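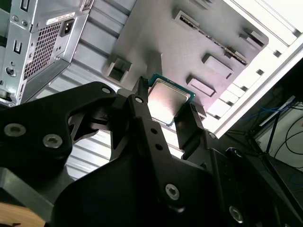 Issue 24, page 2

Robot Bench Rules: Common Questions

Last updated: February 3, 2024

How should the gripper hold a processor?
By its edges, with nothing touching the underside. The Kusero handling rules set the same grip for bare chips and for chips in a carrier.

When may the chip go near the socket?
Only after the retention bracket is fully raised. Check the socket by eye first. If a pin looks bent, stop the run and fill out Form 219.

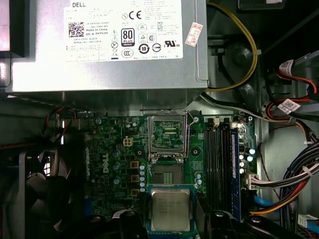
Processor in its blue carrier, socket open.

Do I unplug the computer first?
Yes — every time, even for a short test. Press the power button once after unplugging, then wait about two minutes.

Can I reach into the case while the arm is on?
No. Hit the stop, wait for the arm to go still, then reach in. Hold mode does not count as stopped. 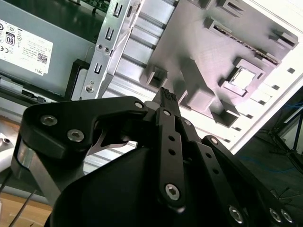
Chaturvedi wrote in to ask that loose cables be tied back before any run, and that the check be signed by someone other than the operator. We agree with the first part and added it in November. The second is still under review at Grurkis.

Where do I report a near miss?
Call extension 2581 before the next run starts.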